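Rent board delays vote on scuff and wall charges in Gronlow

Posted 2019-12-29

GRONLOW - Renters here will have to wait until March to find out if landlords can keep billing them for marks on the walls.

The town rent board put off a vote on the rule after a long, loud meeting. Standing room only by the second hour. The board wants more numbers on what repainting really costs before it picks a side.

At issue is one line in the local lease code. It says a tenant must hand back a unit "clean and free of marks." Renters say that line gets used to hold back deposits over normal wear. Landlords say without it they eat the cost of a fresh coat every time someone moves out.

Under the draft, small scuffs, faint streaks and nail holes would count as ordinary wear. No charge. Holes bigger than a nail, crayon, water damage and smoke stains could still come out of the deposit, but the landlord would have to show a reciept.

"I lived there 4 years and they charged me for a smudge," said Chrysoula Karamanlidis, who rented in the Fragkou Street buildings until last spring. "You had to stand sideways to see it. I asked which wall and they couldn't tell me."

Karamanlidis lost part of her deposit and took it to small claims. She got most of it back. She has been helping other tenants fill out the same form since.

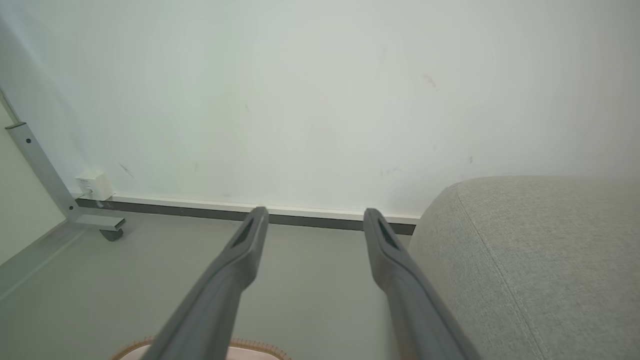 Small marks on a white wall. Under the draft rule, scuffs like these would be ordinary wear.

The board's office logged 53 deposit complaints this year. Walls were the top item, ahead of carpets and ovens. The office did not say how many ended with money going back to the renter, and a request for that figure was not answered by press time.

Landlords pushed back hard. A manager with Cukach Property, which runs several buildings on the east side, told the board that light colored walls never touch up clean. Patch one mark and the patch shows. So the whole wall gets painted, sometimes the whole room, and then the paint crew has to be booked around the next move-in.

"It's easy to say it's only a scuff," she said. "Somebody still has to pay for the paint."

She asked for a flat fee of $50 a room, taken out of the deposit at move-out no matter what shape the walls are in. That got some boos. The chair asked for quiet twice.

A smaller owner, who rents out the top floor of his own house on Clakitz Road, wanted something in between. Let landlords charge, he said, but only if the last paint job is fairly new. Paint that's been up for years is due anyway. Several renters in the back nodded at that one and the board asked staff to write it up as an option.

Staff will also look at who supplies the proof. Right now there is no rule on photos at move-in, and both sides said that is where most fights start. The tenant says the mark was there already, the landlord says it wasn't. The draft would have both sign a dated sheet for each room, with pictures attached, inside 15 days of getting the keys.

One board member asked what happens when furniture is in the way. Staff said a unit that rents furnished would need the sheet done with sofas and beds pulled out, or else the landlord gives up any claim on the wall behind. Unfurnished units are simpler, walk through before the truck comes.

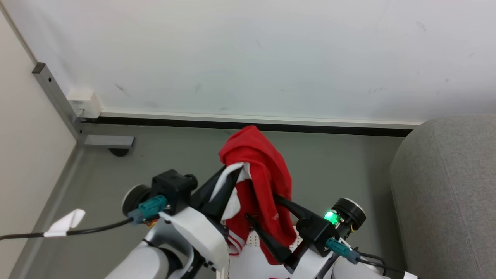 Faint gray scuffs and smudges on a white wall above the baseboard, with a gray sofa at right.

There was also a short, confusing back and forth over baseboards. The code doesn't mention them. Some landlords bill for them as part of the wall, some as trim, and a few bill for both. The draft lumps them in with the walls. Nobody objected so that part looks likely to stay.

Tenants who spoke were split on cleaning. A few said they'd happily wash the walls themselves if somebody would tell them what to use. One said a landlord gave her a scrub pad and then charged her for the shiny spot it left. The board said it will put a plain one page sheet on its website, soap and water first, test a low corner, stop if color comes off on the rag.

Until the vote the old wording stands. Renters moving out this winter can still be billed for marks but can ask for a written list of charges, and the landlord has to provide it. The form is at the town hall front desk and at the Fragkou Street library branch. No fee to file.

The next hearing is set for March, in the bigger room upstairs this time. Written comments will be taken up to the day of the hearing. The board asks that people put the address of the unit on the letter, as a lot of the ones it got this time did not have any and couldnt be matched to a case.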